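About Prornska

Prornska is a small sorting and repair workshop in Findville. We take in boxes of mixed household bits and pieces, go through them by hand, and send them back out in a state where somebody can use them. Most of what reaches us comes from house clearances, school store cupboards and offices that are moving.

The workshop was started by Chaimae Ait Ali, who had spent years clearing out other people's garages and was tired of seeing good things go into the skip because they were in the wrong box. She rented one room on Revgate with a table and a set of shelves. We have three rooms now, but the first one is still where the sorting is done.

How we work

Everything begins on the wooden table. A box is opened at one end and its contents are brought out a few at a time, never tipped. Small things roll, and tipping is how you lose them. We keep very little on the table at once, two or three items if we can, and each one is picked up, turned over and looked at before it goes anywhere.
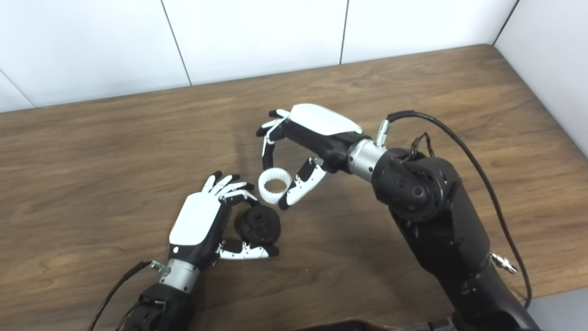

Rings and rolls are sorted by size and by whether they are still round. This covers tape, curtain rings, pipe collars, napkin rings and the plastic spacers that come out of flat-pack furniture. We stand them on edge if they will stand, as it is easier to see through the middle and spot a crack. Soft things go in a separate tray — balls, pincushions, stuffed toys, anything made of fabric. They get a squeeze to check for pins and hard lumps, and then a look along the seams.

Items we can't name go on the Monday shelf. On Monday mornings we all stand in front of it with our tea and try to work out what they are. Anything left unnamed after a month is offered to the school art rooms, who are usually glad of it.

The table

People who visit often ask about the table. It is plain brown wood with a long grain and it suits the job, being flat and easy to wipe down. We keep it bare at the end of the day. The walls behind it are white, so a dark object shows up well, and a pale one shows up against the wood.

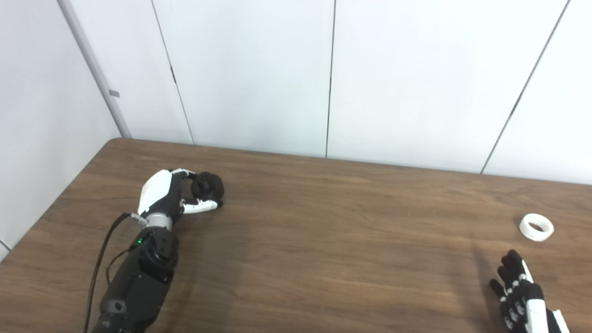 Where things go

Sorted stock is packed into labelled boxes and stored in the back room, which has space for 440 of them. At the moment 108 are set aside for schools and playgroups. The rest go to our trade customers, the largest being Ait Brahim, a haberdashery and hardware shop that takes a delivery from us every January and another in the summer.

We don't take electrical goods, paint or glass. If you have a box you would like us to look at, bring it to the side door on Revgate before 3 in the afternoon. It needn't be tidy, but please tape the bottom.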